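Última atualização: dom., 4 de dezembro
Tempo de leitura: 4 min

Bancadas de pedra: o que perguntar antes de assinar

Muitos e-mails depois do último boletim, quase todos sobre o mesmo. Mármore na cozinha, sim ou não? Resposta curta: sim, se aguentar as marcas. Resposta longa a seguir, escrita à pressa entre duas obras.

Mármore mancha. Limão, vinagre, vinho, tomate - tudo o que é ácido come o polimento. O selante ajuda mas não faz milagres, e tem de ser renovado. O Reynaldo Saludo, da oficina de Vurthorpe, renova o dele todos os anos em março e mesmo assim tem um círculo de copo ao lado do fogão. Já não se rala.

Orçamentos. Pedimos dois para a mesma ilha, com 65 cm de fundo. A Jonix deu 1000 euros só pelo tampo, a Kuroda 547 mas sem transporte nem recorte do lava-loiça. Leiam as letras pequenas!! Perguntem tambem pelas juntas: onde ficam, de que cor é a cola, quem paga se a peça partir a subir a escada.

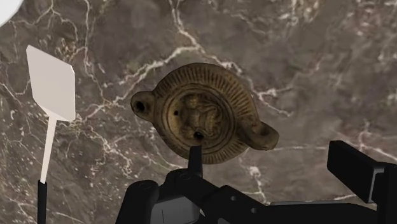
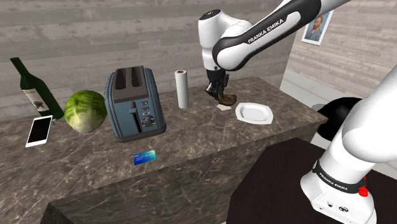
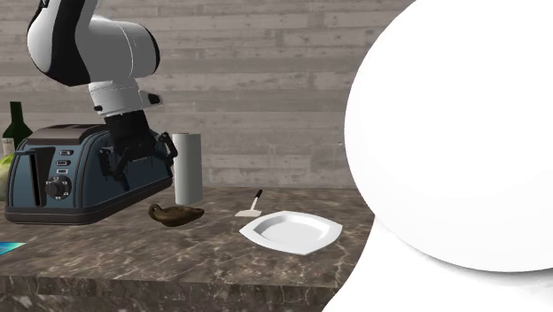

Mármore castanho acinzentado de veio claro, na primeira e na segunda imagem.

Veio claro em fundo escuro: bonito, mas escolham a chapa em pessoa. A amostra de 10 cm não diz nada do veio grande. Levem fita métrica e uma foto da cozinha com luz de dia.

Limpeza. Pano húmido, sabão neutro, secar logo. Nada de lixívia, nada de esfregão verde. Bases para tachos, sempre. Mancha de gordura - papa de bicarbonato com água, tapar com pelicula, deixar de um dia para o outro. Repetir se preciso.

Quem quiser o ar do mármore sem o trabalho pode ver os quartzos da Wandititz. Ainda não os testamos, fica para o próximo número. Perguntas sobre granito também, que este já vai comprido.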